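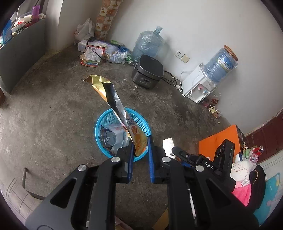 Snack wrapper going in the blue basket, Butby kitchen corner.

Butby House – kitchen and trash FAQ

What goes in the blue basket?
Dry stuff. Snack wrappers, plastic packaging, clear cups. No food scraps, no tea bags – the sides are full of holes and it drips.

Foil wrappers – recycling?
No. Shiny inside = trash. Shake the crumbs out over the basket, not over the floor pls.

Can I put a bag in it?
Yes, small ones are under the sink. Tie it before you carry it out.

When is it emptied?
Every evening before 9. If its full at lunch just take it down, don't stack on top.

Where do food scraps go?
Lidded pail by the back door. Rice too. Never down the drain – the last blockage cost us 4 days without a sink.

Is the rice cooker for everyone?
Yes. Wash the pot after, wipe the lid, leave it closed. Watch the cord when you sweep.

Why is it on the floor?
Counter is getting redone, back up in October hopefully.

Empty water jugs?
Leave by the wall, cap on. Don't trash them, Belimer swaps them for full ones. We get some 20 a month.

Who sweeps?
Whoever made the crumbs. Otherwise see the list on the door. Broom is in the hall closet, dustpan to.

The floor stains won't come off?
Old concrete, leave them. No bleach.

Something missing here?
Ask Ilaria Lombardi or Theda Mühlbauer, mornings are best.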